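Projects > Games and Crafts Room > Reports to funders

Search reports Search Clear

Progress report: the games and crafts room at Albridge
Mar 13, 2024
To: Nabil Tarawneh, Nasrallah Fund
From: the room coordinator, Albridge

Hi Nabil,

You asked for something you could read over a cup of coffee, so I've kept the spreadsheet separate and I'm just going to tell you how it's going. Short version: the room is open, people come, and we still have money left for the shelves (more on those later, they've been a pain).

Where we are

When I wrote to you in December we had a room with a leaky radiator and a pile of donated board games with half the pieces missing. The radiator got fixed in the first week of the new year. The games took longer! Shayne Hinds and I went through every box on the floor of the hallway, and anything we couldn't play start to finish went out. That left us with fewer games than I'd promised in the application, but they all work, and I'd rather hand somebody a complete set of dominoes than a fancy box with a hole in the middle of it.

Since opening we've had 356 visits. That's visits, so somebody who comes every week gets counted every week. The sign-in book has 95 different names in it. My target for this point was lower than that, and I'm really happy, though I should say a good chunk of those names came once for the opening afternoon and the free soup. The regulars are who I'm planning for.

What the money went on

The biggest piece was the tables and the covers for them. You'll remember I argued for felt and you asked me, very politely, whether felt was a luxury. I'm going to keep arguing. Our old tables were bare and hard, and every time a game got going the noise in there was awful. With the covers on, you can set a piece down and still hear the person across from you. Pieces don't skate off either. The downside is that felt holds on to crumbs like you wouldn't believe, so we now have a dustpan for each table (that's the line on the spreadsheet that says "pans" and I'm sorry I wasn't clearer).

Next came curtains, then paint, palettes and brushes for the craft side, and some plain metal trays. The trays were Shayne's idea. They were meant for rinsing brushes and drying small painted things, but people use them for snacks, for spare pieces, for whatever. I've given up policing it.

The chess groups

I want to spend a bit of time on this one, as it wasn't in the application at all. We'd budgeted for two regular chess sets and figured that would cover it. Then one of our older members asked if we had xiangqi, Chinese chess, and I had to admit I didn't know how to play. He brought his own set the next week and taught four people in one sitting. The week after that there was a line for it. We moved 37 dollars over from the printing budget and bought a set for the room, with a paper board that lies flat and folds up small, and round wooden pieces with the characters on them.

I've been learning too, badly. The part that gets beginners is telling the pieces apart if you don't read the characters, so Shayne made a little cheat card that sits by the board. The other thing I like is that a game can start from a leftover position. The teacher sets out a handful of pieces and asks the others to find the way through, and people who'd never sit through a whole game will happily stay for that. Snacks and paint things end up on the same table as the board, and it all gets along fine.
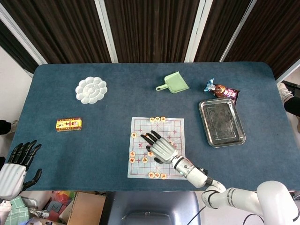 What hasn't worked

The shelves. We ordered wall shelving from Prirkano and the first delivery was the wrong depth, so it went back. The second delivery was the right depth but short on brackets. I've been on the phone with them more than I've been on the phone with my sister, and they now say the brackets are on the way. Until the shelves are up, everything lives in tubs under the stairs, and setting up takes me longer than it should. I'd like that time back!

The sign-up page has been a mixed bag too. We used Cletix for bookings because it was free, and it's fine for the painting afternoons, where people do want to know there's a seat. For the games it was useless. People just turn up. I've turned bookings off for games and the world hasn't ended.

I also overestimated how much paint we'd need and underestimated paper. If you're all right with it, I'll swap the second paint order for heavier paper and keep the total the same.

What's next

- Get the shelves up and the tubs out from under the stairs.
- Buy a second xiangqi set, so that learners can have one to themselves while the stronger players get on with it.
- Start a repair hour for the older games. Shayne has already made replacement checkers out of a broom handle, and they're pretty good.
- Wash the table covers. I need to find out how you wash felt without ending up with a smaller piece of felt, so any advice is welcome.

One thing I need from you

Could you confirm whether the paper swap and the second set need a form, or if a yes by email will do? We have 10 weeks left on this round and I'd like both orders in early, given how the shelves went.

Come by when you can. Afternoons are the liveliest, and if you give me a little warning I'll make sure there's a seat at the chess table.

Thanks again for all of this,
The games and crafts room, Albridge

We use cookies to remember your settings and count visits to this site. Accept all | Manage cookies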